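Progress report to the Virell arts fund, second instalment
November 28, 2020
Project: Susumero, a comic in four parts
Prepared by Bořivoj Kollár, editor

You asked for a plain account of where the money has gone and whether the book is worth finishing. I can manage the first. On the second I'm less sure than I was in April, when I signed the application and used the word "groundbreaking" twice.

Part one is drawn, inked and lettered. Part two is inked up to page 22. Parts three and four exist as a script that I don't much like. The hero still gets his powers from a comet, which every second hero has done, and the villain Flidora is the better character by a long way. I've asked for a rewrite that gives her the last chapter. The writer has agreed in principle, and I'll believe it when I see pages.
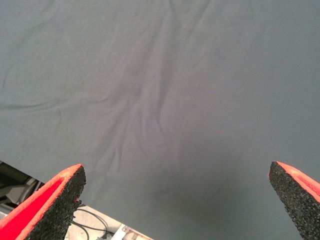 Will the book be ready for the spring convention season?

Part one will be, as a stand-alone issue. I wouldn't promise the full book, and I'd be wary of anyone who did while conventions are still being cancelled.

On print numbers, the original budget allowed for 2,000 copies. I think that was wishful. Our mailing list has 364 people on it, and a good share of those signed up for a free poster. I've asked the printer to quote on 400 copies with an option to reprint. The cost per copy goes up, but we won't be storing boxes of unsold comics in my hallway, as happened with my last title.

The colour work is behind. Paul delivered sample pages in two styles, one flat and bright in the old newsprint manner, the other painted. Everyone on the team favours the painted one. I don't. It looks handsome on a screen and turns to mud on the paper we can afford, and I've asked for a proof of both before we argue any further.
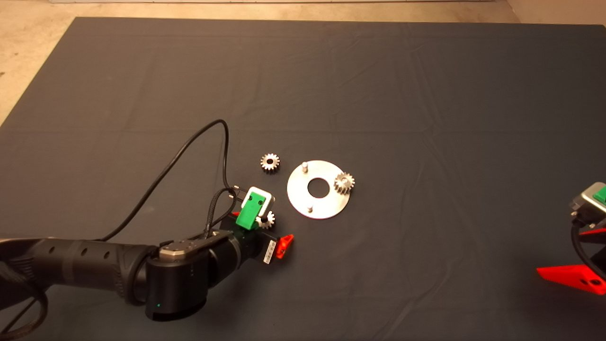

The same goes for the digital edition, which the fund was keen on. Two platforms have offered us a place. Both talk a good deal about audience growth and neither will say what a small independent title earns in its first year. I'd like to hold off signing until one of them shows me a figure.

Spending is within the grant so far, mostly because the convention table and travel money hasn't been touched. I'd ask that it be moved to lettering and proofs for part two. If the fund would sooner have it back, please tell me before the printer needs a deposit.

Still to come: the new ending, the colour proofs and a decision on the cover, which currently has too many people leaping on it.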